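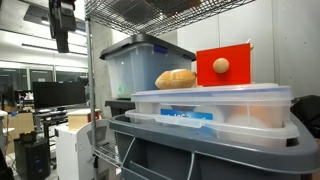
Plurbridge Shared Workshop: storage and sorting project
Progress report to the Konden Fund
Mar 15, 2020
Prepared by Linnea Sjöberg

Where we stand

The grant was for getting the workshop's teaching props and supplies out of piles and into bins that people can find. Of the 1076 items on the list we inherited, 267 have been sorted, placed in a bin and written up. The plan had us at half by now. I don't think the plan was ever serious, and I said so when it was drawn up, but it is the plan you funded and we are behind it.

I would also be careful with the 267. It counts things that went into a bin on the day they were logged. It says nothing about whether they stayed there. Chie Imai went back through 80 of them last month and found a good many in some other bin, or out on top of one. We haven't worked out a fair way to report that, so for now the figure stands as it is and you should read it as the high end.

Containers

We settled on three kinds. Dark gray totes go at the bottom for anything bulky. Clear bins with black lids and latches take the mid-sized props. Shallow translucent boxes with clear lids are for small things, and they get stacked on the totes when the shelves fill up, which they have.

The case for see-through plastic was that people would know what was inside without opening it. I was not convinced and I am still not. The shallow boxes are cloudy enough that you get a color and a rough shape: something orange, something white and rounded. If you already know what you put in there, fine. If you don't, you open the lid anyway. Davard quoted us for a clearer box at a price I did not feel able to bring to you.

Labels have the same trouble. We put some on low at the front, where the lip of the box can hide the bottom of the lettering. A blue label is easy to spot from across the room and no use at all if half the words are missing. Chie wants to move them to the lids. That works until the next box goes on top. We will try it on one shelf before spending more on label stock.

Things that don't fit the list

The original categories were written by Kokkinos for a different site, and it shows. "Food, bakery" is simple enough until you have a long tan bread roll that nobody wants under anything heavy, so it lives on a lid. The red box with the round wooden knob on its front has been entered under three headings by three people. I have asked that odd items get one line in the log and one home, even a poor one, until the categories are redone. So far this is followed about as well as you would expect.

Spending

Containers and labels are within budget. Hours are not. Sorting takes longer per item than the proposal allowed, mostly in the arguing. We are not asking for more money in this report. We may ask later, and I would rather you heard that now.

What we plan next

Rewrite the category list and cut it to 8 headings. Chie has a draft. I think two of hers overlap, and we will settle it before anything else is moved.

Recheck the items already logged, all of them this time, and report both numbers to you: logged, and still where the log says.

Stop buying containers until the rechecking is done. There is a view here that more bins will fix the problem. I have not seen any evidence for it.

The proposal promised a finished room by June. I can promise you a corrected count by then. Whether the room is finished depends on what the recheck turns up, and on whether people put things back.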